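Ellareo Home Tips: Keeping the Family Files in Order

In the first part I wrote about choosing a place for the household files. Now I come to the work itself, that is, how to move everything from the old computer in the spare room to the new place, without losing the tax papers or the pictures of your grandmother. I have done it in our flat with a Nelleck box and a Fivau account, but most of the advice will be good for any other pair.

Before you copy

Delete first, copy after. When I began, our old computer had 4,000 photos in one folder, and a great part of them were the same photo saved two or three times by the phone. Sort the folder by size and the doubles will often lie next to each other. Do it in the evening with a cup of tea, forty minutes at a time. If you do it for longer you become careless and you throw away the wrong one.

Empty the recycle bin only at the very end, when the copy is finished and you have opened it on another device.

Write the passwords on paper before you touch any setting. I keep mine in an envelope inside the folder with the car registration. Some people will tell you this is not safe. For a household I think it is safer than a note in the phone which has no battery. 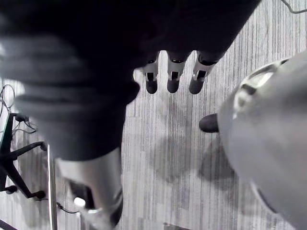
Give the folders short names, and put the year in front. "2019 Dentist" is easy to find, "Misc new final" is not. My husband liked to name the folders after himself, so we had 36 folders with almost the same name, and the Fivau program asked me about every one of them if it should be merged. Always answer no to this question. Rename the folder and let it go up under the new name.

Avoid the colon, the slash and the question mark in file names. The old computer may accept some of them and the new place will refuse them, quite often without any message. I found 243 files which were left behind for this reason, mostly scanned recipes from a Mac.

The copying

Use a cable for the first big copy. Home wireless is all right for the daily changes, but for the first time it is slow, and if somebody begins to watch a movie it becomes slower still. A network cable of ten metres costs little and you can roll it up again afterwards. Lay it along the wall, and tape it down at the doorway.

Turn off the sleep mode. On ours it was set to thirty minutes, so I came back in the morning and the copy had stopped before midnight. The setting is under Power, and please remember to put it back.

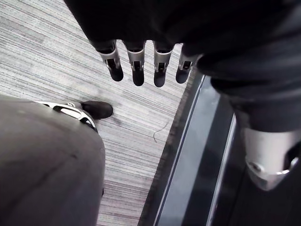
Copy in pieces, starting with what you would miss the most. For us the order was documents, photos, school work, music. After each piece, compare the number of files on both sides. If the numbers are different, look for hidden files before you worry — Windows likes to put a small hidden file in the photo folders, and it has no value.

Dust the old machine before such a long job, especially the grille at the back. A soft paintbrush is enough. Switch it off and pull the plug first.

Sharing in the family

Make one shared folder for everybody and one private folder for each person. More than this becomes confusing. In the shared folder, only one adult should have the right to delete. The children can add and open, and for a school project they need nothing more.
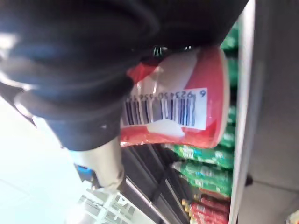 Last changed: September

If you use the Kong calendar, connect it only after all the files are in place. It searches the folders for dates and makes a reminder from each invoice, and if you move the invoice later the reminder stays there without its paper. I had nearly 40 of such reminders and had to remove them by hand.

Check once a month that you can really get something back. Choose any old file, delete it from the shared folder, and restore it. It takes two minutes. If you can't find the restore button on a calm day, you will certainly not find it on a bad one.

Keep the old hard drive for one year. Put it in an anti-static bag, write on a label what is on it, and store it in a dry cupboard, not in the garage or the cellar.

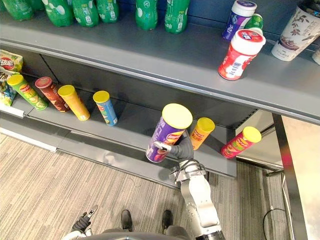 Da-eun Ra wrote to me that the label should also say which computer the drive came from and what the login was, as she had a drive in a drawer for three years and could not open it when she wanted the old invoices. She also prefers to leave the sleep mode off for good on the machine which does the backup, and to switch off only the screen.

I have added the login to my own label now, on the inside of the bag. For the sleep mode I will stay with my way, as our computer stands next to the bed and the fan is loud.

The next part will be about old email, and how to save the messages when you change the internet provider.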